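Badance Overnight Face Balm, 15 ml

Shop > Face > Balms and oils

I should say up front that I don't like most night balms. They cost too much, they sit on the pillow by morning, and the label usually promises ten years off your face. When Grarnon took on the Badance line in May, I asked for the ingredient list before I asked for the price.

It's a short list. Squalane, shea butter, oat oil, beeswax, vitamin E and a little rosehip. Six things, and I can pronounce them all. Badance calls the blend "skin memory complex." I have no idea what that means, and when I wrote to ask, the reply didn't clear it up. We've left the phrase off this page.
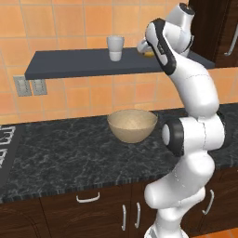

What it does, as far as I can tell, is keep dry skin from getting drier overnight. I used it for 17 nights on my cheeks and around the nose. The flaky patches went down. The lines on my forehead are where they were.

Nithin Hegde, who packs our orders and has oily skin, tried it for a week and gave the jar back. He broke out along the jaw. Could be the shea, could be something else he ate or used, but if you get spots easily I'd start with the Shaikh gel, which is lighter and costs less.

Texture: stiff in the jar, soft once warmed between the fingers
Scent: none added. Smells faintly of oats and wax
Size: 15 ml glass jar, screw lid
Use within: 9 months of opening
Not vegan (beeswax)
Item no. 523 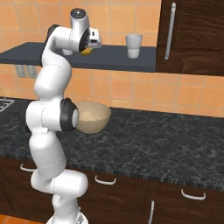
A jar lasts me almost 9 weeks at a pea-sized amount. The leaflet says to use "a generous layer" – ignore that, unless you enjoy washing pillowcases. Put it on after your cleanser while your face is still a bit damp. Keep it away from your eyes.

People ask how it compares with the Zedard balm. Zedard is thicker, has lavender in it and comes in a bigger jar. Žydrūnas Koppel, our buyer, prefers it. I think the lavender is a bad idea on sore skin, and we've had that argument more than once.

Returns accepted on unopened jars only. Patch test on the inner arm first.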